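Section 3: Before You Open Anything

The Tuvine home server kit ships in one box, which weighs more than you think it does. Lift it with your knees, or with Wayne Haslam, who wrote the first edition of this guide and hurt his back testing the packaging.

This section covers where the server is going to live and what it will plug into. Assembly starts in Section 4. Everybody skips to Section 4. We can tell by the support mail, which arrives mostly on Friday evenings.

Choosing a spot

1. Walk around your home and find a place that is dry, level and away from direct sun. A closet is fine if the door has slats. A closet full of winter coats is a slow oven with sleeves.

2. Check for a grounded outlet within reach of the supplied cord. Do not use an extension cord, and do not use two of them joined in the middle under a rug. Farzad Jafarzadeh in support keeps a folder of photographs on this subject and will gladly add yours.

3. Measure the shelf. Leave 3 inches clear behind the case and the width of your hand on both sides.

4. Stand there for a minute and listen. If you can hear someone sleeping from this spot, they will be able to hear the server.

Note: The garage is allowed from March on in most climates. Before that, condensation is a real possibility, and the warranty has a paragraph on it that was a pleasure to write and will be no pleasure at all to receive.

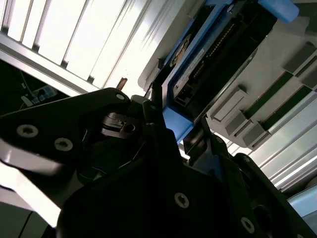

Working out the power

5. Add up the wattage of everything that will share the outlet. The kit's supply is rated at 600 watts. It will rarely draw that much, but plan as though it means to.

6. If the same circuit feeds a space heater, a microwave or a hair dryer, pick another circuit. You may believe that you will remember never to run them together. Your family has made no such promise.

7. Plug the Fairclough surge strip straight into the wall and check that its small green lamp comes on. If the lamp stays off, the outlet has no ground. Stop and call an electrician. Do not buy an adapter to make the lamp happy.

Caution: Never work inside the case with the power cord attached. Switching the server off at the front is polite, but some parts of the board stay live until the cord is out. Pull the cord, hold the power button in for a slow breath, then begin.

Running the network cable

8. Use the cable in the bag marked Purnetik. It is flat, so that it can go under a carpet edge, and beige, so that it can match no carpet ever sold.

9. Run it along the wall from the router to the shelf. Go around door frames. Cable pinched in a door works beautifully until the first time someone closes the door with feeling.

10. Leave a loop of slack at the server end. You will want to turn the case around to see the back of it, probably in the dark, with a flashlight in your teeth.

11. Label both ends. "Server" is a good label. "Temp" is a label that will still be there when you sell the house.

Note: Wireless is possible with the Unedico adapter, sold separately. Large backups over wireless take the sort of time you would normally set aside for painting a room.

Clearing a place to work

12. Put the case on a table with room to lay its side panel flat. Use a towel under the case if you care about the table.

13. Set out a medium Phillips screwdriver, a saucer for screws and a good lamp. Carpet eats screws. Move the lamp before you move yourself.
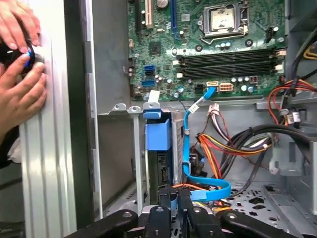
14. Take inventory with the case open and all the parts still in their bags. Check the packing list against what you have, top to bottom, before fitting a single thing. Then look at the board. If the CPU socket is empty, with its metal frame and a lever at the side, and four black memory slots run in a parallel stack below it, you are looking at the sort of layout Section 4 has in mind. Keep your fingers out of the socket. The contacts inside bend at the slightest encouragement and do not bend back.

15. Touch bare metal on the case before handling any part, and again whenever you come back from the kitchen.

If a part is missing, send us the number from the box lid and quote form 555. Replacements go out the next working day. Keep the box until the server has run for 200 hours, and keep the cat out of it if you can.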